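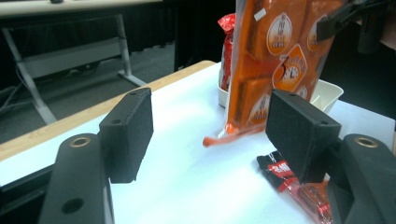 Orange plastic snack bag, upright over a white tabletop.

Snack bags puffing up at elevation, and crackers going stale once opened
Posted February 18, 2019 in Kitchen and Pantry > Dry Storage

Mieke Verstraete
We moved from Kokell, which is on the coast, to Istau, which is at 1,888 meters. Two things changed in the pantry and I would like to know if they are related.

First, sealed bags that I brought up in the car swelled until the seams looked strained. One of them opened by itself along the top seal. Bags bought in the store up here are tight too, though less so.

Second, opened chips and crackers seem to last longer than they did in Kokell for most of the year, but in February, with a humidifier running in the apartment, they turn soft in four days. I close the bags with a spring clip and keep them in a cabinet next to the stove. The humidifier is in the same room.

Is the swelling a sign of spoilage? Does it make sense to move everything into jars? I have a set of Chong clip-top jars and was also looking at the Prokon vacuum canisters.

crumb_index
Swelling is normal up there, don't worry about it. Poke a hole in the bag with a pin if it bothers you and put tape over it. Jars are fine. I would skip the vacuum thing, too many parts to wash.

sealwidth
The pinhole suggestion above should be ignored. Tape on a printed film surface leaks at the edges, and once the bag has been punctured you should treat it as an opened bag.

On the swelling. The bag was sealed near sea level, so the gas inside is at sea-level pressure. Outside pressure at your elevation is lower by a fifth. The gas expands until the film is taut, and after that the seal carries the remaining difference. Snack bags are usually filled with nitrogen, which keeps oxygen away from the oil and cushions the contents. Nitrogen expands like any other gas, so the fill has no bearing on how much the bag swells. What matters is how full of gas it was when it was sealed and how strong the seal is. A bag with some slack in it will ride up a mountain without trouble.

Swelling in dry snacks from an elevation change is not a sign of spoilage. Do not carry this over to other foods. A canned or wet product that bulges should be thrown out, whatever the elevation. If a chip bag has popped its seal and you know when it happened, the contents are fine to eat for as long as any opened bag would be.

Stores in your area may be getting stock packed at a plant somewhere between the coast and you. That would explain the smaller swelling, but I have no way to check it.

On the staling. This is a separate matter. Crisp snacks leave the factory very dry and go soft by taking up water from the air. What they respond to is relative humidity at the place where they are stored. The rate also depends on how much air gets exchanged through the closure.
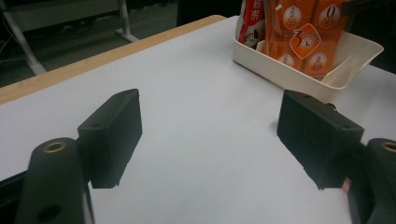 A spring clip holds the middle of the bag well and the corners badly. If you fold the top down several times before clipping, the path for moist air gets much longer and the corners stop mattering as much. Press the extra air out first. Clip over the folds, across as much of the width as the clip will cover.

The cabinet next to the stove is the worst one in most kitchens. Boiling water and gas flames both put vapor into the air, and the warmth speeds up rancidity in anything fried. Move the snacks to the cabinet farthest from both the stove and the humidifier. A cheap hygrometer left on the shelf overnight will tell you more than any of us can.

As for containers, the Chong jars are enough if the gaskets are in good shape. To test one, close it on a strip of thin paper and pull. The paper should drag at every point around the rim. Use a jar sized to the contents, because a big jar opened every evening swaps its whole volume of air each time. I keep the 400 ml size for crackers and refill it from the folded bag.

Vacuum canisters do help with oxidation, so I would consider the Prokon for nuts. For chips you will finish within a week there is little gain. Note that a hand pump reaches a weaker vacuum at elevation in absolute terms of force on the lid, so the lid is held down less firmly than it was on the coast.

Softened crackers can usually be recovered. Spread them in one layer on a sheet pan at 180 °F until a test piece is crisp after cooling, and let them cool completely before they go in the jar. Chips that smell like old paint or putty are rancid — heat will not fix those.

Mieke Verstraete
Thank you. Two of my jars failed the paper test at the hinge side. I turned the gasket over on one and it now drags all the way around. The other needs a new gasket. The snacks are in the hall closet for now, and I will put a hygrometer in there before buying any canisters.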